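Triltix 双腕布操作評価キット 製品ページ・レビュー付き

カテゴリー:研究用ロボット周辺機器/双腕/柔軟物操作
販売:Liew
レビュー担当:Gilang Osman
掲載日:2024年4月30日(火)

製品概要

Triltixは、二本のアームで布を扱う学習手法を評価するための研究用キットです。格子柄の作業面シート、試験用の布、手首カメラ用ブラケット、記録ソフト、学習済み方策「Telutetti」の重みファイルが一式になっています。アーム本体とグリッパーは付属しません。

メーカーの売り文句は「少数の実演から布の両端把持を学習し、未知の布にも対応」。当店では扱う前に必ず中身を確かめることにしているので、以下は宣伝文と、こちらで読んだ技術資料や試用の結果とを並べて書きます。褒めるところは褒めますが、鵜呑みにはしていません。

同梱品

・格子柄作業面シート 1枚
・試験布セット(無地、縞、波縞、タオル地)
・手首カメラ用ブラケット 2個
・記録ソフトウェア(ライセンス1年)
・Telutetti 学習済み重み
・実演データ 162件
・日本語クイックガイド(詳細マニュアルは英語のみ)

価格は3065ユーロ、送料別。研究機関割引はありません。

手法について

Telutettiは模倣学習の方策です。人が二本のアームを遠隔操作して布の端をつかむ様子を記録し、固定カメラと手首カメラの画像から次の数ステップ分の動作をまとめて予測します。考え方そのものは目新しくありません。資料では「布の幾何を理解する」と説明していますが、モデルの構成図を見るかぎり、幾何を明示的に扱う部分は見当たりませんでした。画像を入れて動作を出す、普通の構成です。それで動くなら文句はないのですが、「理解」という言葉は引っ込めてほしいところです。

気になるのは実演データの内訳です。162件のうち、布が最初から平らに広げてあるものが大半を占めます。くしゃくしゃの状態から始まるものは20件しかありません。宣伝文にある「未知の布」は、柄と色が未知という意味であって、置かれ方が未知という意味ではないようです。この違いは購入前に知っておくべきだと思います。

公表されている成功率にも注文があります。成功の定義は「両方のグリッパーが布に接触し、指を閉じたこと」。持ち上げて落とさなかったかどうかは問われていません。布の端に指が触れていても、薄い布なら持ち上げた途端に抜けることは珍しくなく、この定義で出した数字をほかの論文の数字と並べるのは無理があります。Liewの担当に問い合わせたところ、持ち上げまで含めた評価は次の版で出すとの返事でした。時期は未定です。

当方での試用

試用はLikvilleの共同実験室で、Anisa Sinagaさんに手伝ってもらいました。条件は4つ。平置き、半分に折った状態、角だけめくれた状態、丸めた状態です。方策の追加学習はせず、付属の重みをそのまま使っています。

平置きは、たしかによくできます。左右のアームが向かい合わせに寄ってきて、布の両側に指を当てるまでの動きは滑らかで、途中で迷うそぶりも少ない。折った状態になると、上の一枚だけをつかむのか二枚まとめてつかむのかが試行ごとに変わりました。どちらが正解なのか、資料にも書いてありません。丸めた状態では、布の上で指が空を切る試行が続き、早々に打ち切りました。
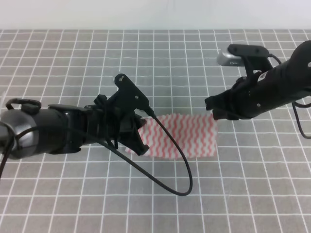

赤みのあるピンクの波縞の布は、同梱の中でいちばん方策と相性がよかった柄です。白地との差がはっきりしていて灰色の格子面からも浮くため、端の位置が画像から拾いやすいのでしょう。裏を返せば、格子面に近い灰色の無地布でどうなるかが本来見たい条件なのに、試験布セットに灰色は入っていません。偶然かもしれませんが、評価用を名乗る製品としては首をかしげます。手持ちの灰色の布巾で試したときは、右側の把持位置が角から内側へずれました。試行数が少ないので、ここで数字は出しません。

もう一つ、左右で狙う場所がそろわないことがあります。片方は辺の途中、もう片方は角、という取り方です。広げるだけなら困りませんが、続けて折りたたみをさせたい人には扱いにくい癖です。

ケーブルの取り回しには注意してください。クイックガイドには一行も触れられていませんが、余らせたケーブルが作業面に垂れると固定カメラの視野に入り、布の端を隠します。Sinagaさんは肘のあたりで一度束ねる方法に落ち着きました。ただ、締めすぎると手首の回転が足りなくなります。

向いている用途

布操作のベースラインを早く立ち上げたい研究室。記録ソフトの出来はよく、左右の時刻合わせで悩まずに済むだけでも手間がかなり減ります。

向いていない用途

洗濯物の山から一枚を取り出すような課題。公表値をそのまま比較表に載せたい方。

購入前の確認事項

手首カメラ用ブラケットは穴位置が固定です。お使いのグリッパーの図面と照合してからご注文ください。重みファイルのダウンロード開始後は返品できません。次の版への更新が無償かどうかは現在Liewに確認中で、回答があり次第このページに追記します。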